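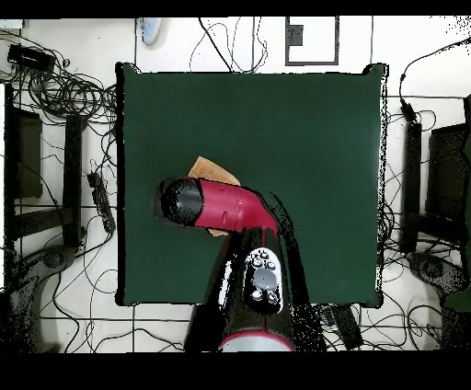 Speaker notes: Learning to unfold cloth from overhead depth and colour
Treloar workshop on handling soft materials, 28 May 2026
Slot is 18 minutes plus questions. Skip slides marked (spare) if the session is running late.

Slide 1. Title

Say good morning, say which group we are from, move on. Leave the title slide up while people find seats.

Slide 2. The question

We wanted to know how much of a cloth a single arm needs to see before it picks a good place to take hold. Most published methods wait for a clear view. The arm goes home, the camera looks, the arm goes back out. On our setup that trip was the slowest part of every attempt.

So the question for today is narrow. Can the arm choose its next grasp while it is still over the cloth and hiding a good part of it?

Slide 3. Setup

One arm, one cloth, one green mat on the floor. The camera looks down from above. The cloth is tan, and we picked the mat colour so that a plain colour threshold would separate the two. That saved us from training a separate segmentation network.

The mat corners curl up slightly. Mention this now, it comes back on slide 9.

All the software runs under Uvar, our in-house control layer. Don't go into it. If asked, say it passes messages and keeps the logs in step.

Slide 4. What the camera sees when the arm is in the way

Point at the cloth on the slide. With the arm reaching across it you get a triangle of cloth on one side of the red segment and a small piece on the other. The rest is hidden. The shadow of the arm also falls on the mat and on a bad day the threshold reads the edge of the shadow as cloth.

Pause here. People who work with rigid objects tend to underrate this. A hidden mug is still a mug. A hidden cloth could be folded in several ways and all of them would fit what shows at the edges.

Slide 5. Earlier approaches (spare)

Three families: wait and look, add a second camera, or guess the full shape from a model. We tried the second camera in January and gave it up because the calibration drifted every time someone moved a stand. Keep this short, one sentence for each.

Slide 6. The method

We call it Nerkonine. It has two parts.

The first part keeps a memory of the mat. Each cell in a grid stores whether cloth was last seen there and how long ago. When the arm covers a cell, the stored value stays but its confidence falls with time. When the arm starts to pull, the confidence of every cell near the gripper falls much faster, as the cloth there is likely to be moving.

The second part scores grasp points. It takes the grid and the confidence values and gives each point a number. A visible corner scores well. A remembered corner scores well for a short while and then drops. If no point scores above the threshold, the arm goes home and looks again, just like the older method. We kept that fallback in all the tests.

Say clearly that the network only does the scoring. The memory is a hand-written rule with 4 settings, all of them listed in the paper.

Slide 7. Training data

We collected 135 attempts with a person choosing the grasp point on a screen. Every attempt began from a crumpled start: pick the cloth up at the middle, let go, leave it as it lands.

We did not use simulation. We looked at it, and the simulated cloth was too springy to be of use to us. Someone will ask. Say that a better simulator might well change the answer and we would like to see it tried.

Slide 8. Main result

Test set: 70 attempts for each method, same arm, same cloth, starts shuffled between the methods so that neither got the easy ones.

Read the chart from left to right. The left bars are final coverage, meaning the share of the full cloth area showing flat at the end. The two methods are level within the error bars. The right bars are time for each attempt, and there Nerkonine is clearly faster.

Do not claim it unfolds better. It unfolds as well and gets there sooner. The reviewer of the first draft was right to pull us up on that wording.

Slide 9. Where it fails

Spend proper time on this slide.

First, the mat. A curled corner throws a thin dark line and the depth reading there is raised, so the scorer sometimes takes it for a fold. We now mask a strip around the edge. This means we cannot handle cloth that hangs over the border.

Second, noise. The depth data breaks up along parts of the floor and at times on the mat itself. A memory makes this worse, because a bad reading gets kept. We now ask for several readings in a row before a cell changes.

Third, double folds. If the hidden part has been turned under twice, the memory holds nothing useful about it and the arm pulls the wrong layer. We have no fix.

Slide 10. Does the memory matter?

We turned the confidence decay off and ran the tests again. The arm then kept going for corners that had moved, and it was slower than simply going home to look. With the decay on but no faster drop near the gripper, it landed between the two.

This is the result I would most like people to take away. Remembering is easy to add. The gain came from forgetting at the right speed.

Slide 11. Other cloths (spare)

One extra cloth from Drimex, thinner and with a slight sheen. The scores carried over but the decay settings did not. We retuned them by hand. Only a small trial, so no chart.

Slide 12. Next steps

Learn the decay from data. Try a cloth closer in colour to the mat, which means giving up the threshold. Look at whether touch at the gripper could tell one layer from two.

Slide 13. Thanks and questions

Likely questions:

Why one arm? Cost and space. Two arms would also hide more of the cloth.

Is the data available? Yes, with the paper, including the failed attempts.

Would it work on clothes? Not tested. Sleeves would break the corner scoring as it stands.

Leave the slide 8 chart up during questions.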